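# Applying an Earth Plaster to Interior Walls

This guidance is issued to self-builders and small contractors working on plots at Hikville. It covers the preparation and application of a two-coat clay plaster over reed mat, lath or clay block. Lime renders for outside walls are covered separately.

## Before starting

All electrical and plumbing work within the wall must be finished and inspected. The roof should be complete and the windows fitted or temporarily covered. Work should not begin if frost is expected during the drying period.

The following will be needed:

- clay subsoil, sieved to remove stones and roots
- sharp sand, washed
- chopped straw for the base coat
- a hawk, a steel trowel and a wooden float
- a hand sprayer and clean water
- hessian strips for joints between different materials

Soil taken from the plot may be used if it contains enough clay. Topsoil must never be used. Where the ground is too sandy, bagged clay is stocked by Prudard and may be collected from the Arboleda yard.

## Making test panels

Prepare four mixes with different proportions of sand to clay, and apply each to a patch of the actual wall. Mark the proportions beside each patch in pencil. Leave the patches until fully dry.

A patch that cracks widely has too much clay. A patch that dusts heavily when rubbed with the hand has too much sand. Fine hairline cracks are acceptable in a base coat, as the finish coat will cover them. Keep a written record of the mix chosen, including where the soil was dug.

## Base coat

1. Soak the clay in water for 48 hours, stirring occasionally.
2. Add the sand and then the straw, mixing until no dry pockets remain.
3. Brush the wall clean and mist it lightly. Water should not run down the surface.
4. Fix hessian over any joint between timber and block, bedding it in a thin layer of clay slip.
5. Press the plaster on firmly from the bottom of the wall upwards.
6. Level with a straight edge and scratch the surface while it is still soft.

Drying times vary with the season. Walls plastered in August may be ready for the next coat well before those done in winter. Windows should be opened during the day, but strong direct heat must be avoided.

## Finish coat

The finish coat uses finer sand and no long straw. Dampen the base coat, apply the plaster thinly and work it with the float in small circles. Return with the steel trowel once the surface has stiffened. Complete each wall in a single session, stopping only at a corner.
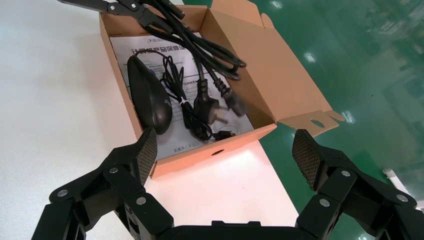
Trutuvix asks whether the finish coat may be coloured in the mix, having found that paint peeled from an earlier clay wall. It may. Earth pigments should be weighed dry and blended into the sand before any water is added, and enough for the whole room should be made in one batch. If paint is preferred, choose one that allows moisture to pass through, such as a clay paint or limewash.

## Repairs

Small chips can be filled with leftover plaster, which may be dried, stored in a covered tub and wetted again when required. Dampen the edges of the damaged area first. Loose or hollow sections should be cut back to sound material, and any source of damp must be dealt with before the wall is made good.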